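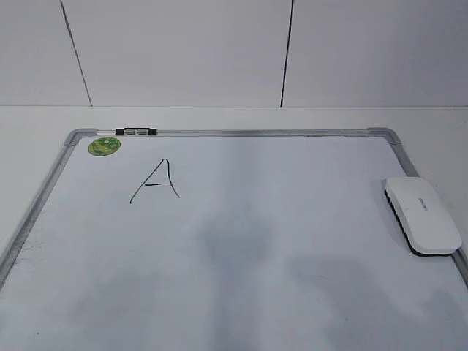

Adano Weekender in Olive Canvas with Tan Leather Trim, Pre-Loved

Okay, I'm going to be upfront, I nearly kept this one! It came to me from a lady in Tirngate who was clearing out her wardrobe, and I carried it around the house for a whole evening before I talked myself into listing it. I already have two weekenders and my cupboard won't take a third.

The Adano is the middle size in the Vuorinen travel range. It's bigger than the Cirka tote (which I also have in stock, in navy) and smaller than the big duffle, and I reckon it's the one most people end up wanting. Two nights away, easy. Three if you're good at rolling your clothes and don't need a second pair of boots.

The canvas is a deep olive colour, quite thick, and it holds its shape even when the bag is half empty. Trim, handles and base corners are tan leather. The leather has darkened a bit on the handles where hands have been, and I love that look, but if you like your tan pale and perfect then this isn't the bag for you.

Inside there's a striped cotton lining, one long zipped pocket, two slip pockets (my phone fits in either one) and a little leather loop for keys. The main zip runs smoothly from end to end. The shoulder strap comes off and has five holes, so it can be worn across the body if you're not too tall. My sister is very tall and it sat a bit high on her.

Condition: very good pre-loved. Now for the bad bits. There's a small pen mark in the bottom of the lining, about as long as a fingernail. One of the base studs is scratched. There's some light rubbing on the back left corner, and you have to go looking for it. No smells, no sticky pockets, no loose stitching. I've wiped the outside down and given the leather one coat of conditioner.

Size: 48 cm wide, 30 cm high, 22 cm deep
Handle drop: 19 cm
Weight empty: 811 g without the strap
Strap: 119 cm at its longest hole
Colour: Olive / tan
Comes with: strap and dust bag (the dust bag has a small hole near the drawstring)
Item no.: 600

Price is $240 and postage within Australia is included. I send everything tracked and I'll pop it in a box so the shape doesn't get squashed. If you'd like to pick up, just message me first and we'll sort out a time.

A few people have asked if I do lay-by. Yes, on anything over $150! Half up front and the rest within six weeks. I'm also happy to hold a bag for a day if you need to measure the overhead locker or check with someone at home, no hard feelings if you change your mind.

Returns are fine within seven days as long as the bag hasn't been used. You cover the postage back, and I refund the price of the bag as soon as it's in my hands.

I've sold nearly 2,000 bags since I started doing this from my spare room, and olive always goes quickly, so please don't sit on it too long if you're keen. The matching wash bag sold back in September, sorry!

Listed 1/13/19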